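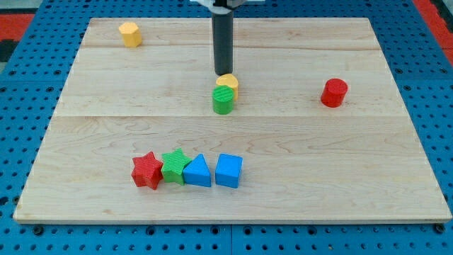
Brilamden teaches a robot to tidy up by first letting it make a mess

CLESECK — Brilamden today released results for Killis, a training method that asks a robot arm to undo its own work before it is allowed to do any.

Teaching a robot to line up colored blocks usually means a person guiding the arm through the job, over and over, until one of them loses interest. Killis starts from the finished arrangement. The arm pushes stars, cubes and cylinders out of place, records each move, and then studies the recording in reverse. Making a mess, as any parent could have told the research team, requires very little instruction.

Each model in the study learned from 324 recorded pushes. It was then given 133 new layouts and a short typed request, such as putting the green star beside the blue triangle. Models trained with Killis completed 70 percent of the requests. Models trained the traditional way, on the same number of pushes, completed 30 percent.

The remaining failures were mostly hearts. A heart pushed on one lobe tends to turn away from where it was meant to go, and a reversed recording does not always explain how to win it back. Work on hearts continues.

The method was developed with Ospina, which built the software that checks whether a push can sensibly be played backward. Pushes that send a block off the board are discarded — gravity has so far declined to cooperate.

Brilamden will release the recordings and training code in March, hearts included.

About Brilamden

Brilamden develops learning methods for robot arms that sort, stack and arrange small objects. Its laboratory is in Cleseck.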